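Home | About | The Kit | Rates | Loaner Terms | Contact

About Vusten

Vusten rents and sells hand-held grippers, and the training that goes with them, to people who want to teach robots to do chores. That is a narrow line of work, and we've stopped trying to explain it at weddings.

We started out as a repair bench for other companies' robot arms. The arms came in broken, we fixed them, they went home and broke again in a slightly different place. After a while we noticed that most of our customers weren't short of arms. They were short of things for the arms to copy. You can own a very fine robot and still have no record of a person putting a snack wrapper in the trash, and that record is what the robot needs before it will do it too.

So the main thing we offer now is a home tidying package called Linska. It covers one household chore from start to finish, done by a person working with hand-held grippers in a room that people live in. We tried a mock living room first. It had one throw pillow and a bowl of plastic lemons, and everything trained on it was excellent at plastic lemons.

A standard Linska booking is 70 runs of the same chore. Clearing a table is the one most people order. The litter gets shuffled between runs, the bin gets moved, and the rest of the room stays as it was. We don't clear the shelves for you and we'd rather you didn't either.
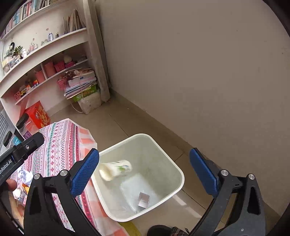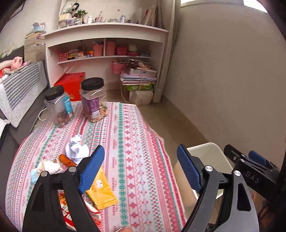

Paper is the part people underestimate. A jar is a jar from every side, but a crumpled tissue is a new object each time you pick it up, and light wrappers have their own ideas about where they're going once you let go. We tell new operators to get well over the bin, open wide and wait a moment before moving off. Most of them nod and then fling. By the end of the first morning they've stopped flinging.

The other offer is Backlund, our one-day course for teams who have their own grippers and would like to use them better. It's mostly practice. There are 285 slides, left over from a more ambitious time, and we show nine of them. You'll spend the rest of the day picking things up and putting them down, which sounds restful until about the second hour – bring comfortable shoes.

What we don't do: we don't build robots, we don't write the software that learns from the recordings, and we can't tell you when you'll be able to buy a machine that cleans up after your kids. We get asked that last one a lot, usually by people with kids.

Our workshop is in the old Sivano building, up one flight, past the door that still says Sivano. It holds 218 bins of household odds and ends, sorted by how annoying they are to grip. Soup cans are near the entrance. Cling wrap is at the back and has its own light switch. If you're booking a Linska package and your place is too tidy, we'll lend you a bin for the day at no charge. We do ask for the bin back.

Rates are on the Rates page and they're the same for everyone. Write to us with the chore you have in mind and a few words on the room. You'll get a plain answer, including no, if we think the job is beyond us. Ironing is beyond us – we've tried it twice.

Recent from the workshop
- Linska: what's in a standard booking
- Backlund course dates, January
- Why we gave up on the plastic lemons
- Replacing worn finger pads
- Bin 617 and other labeling mistakes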